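Chapter 6
Learning Contact Tasks from Hand-Held Demonstrations

6.1 Why stamping?

Chapter 5 treated grasping, where a trial ends once the object is held. Many jobs only begin there. Stamping is a small case: the tool must be picked up, inked, and pressed flat, and an error in any step shows in the print.

The Plilturel study (Adeleke, 2021) collected 263 demonstrations of this task with a pair of hand-held grippers. Of these, 63 were set aside for testing. The learned policy was then scored on print coverage and on tilt at contact, two measures defined in Section 6.3. 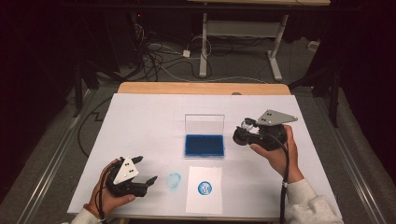
Head view and gripper view, stamping task.
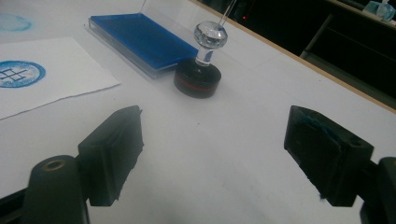
Demonstration data of this type carry no direct reading of force. The policy has to infer pressure from finger motion and from the marks left behind. A print on paper, such as the blue circular one in both views, gives a usable label, and the faint smudge on the white surface beside the paper shows that ink outside the target must be masked before scoring. Adeleke masks each print by hand; the Revano method in Section 6.4 does so by color threshold.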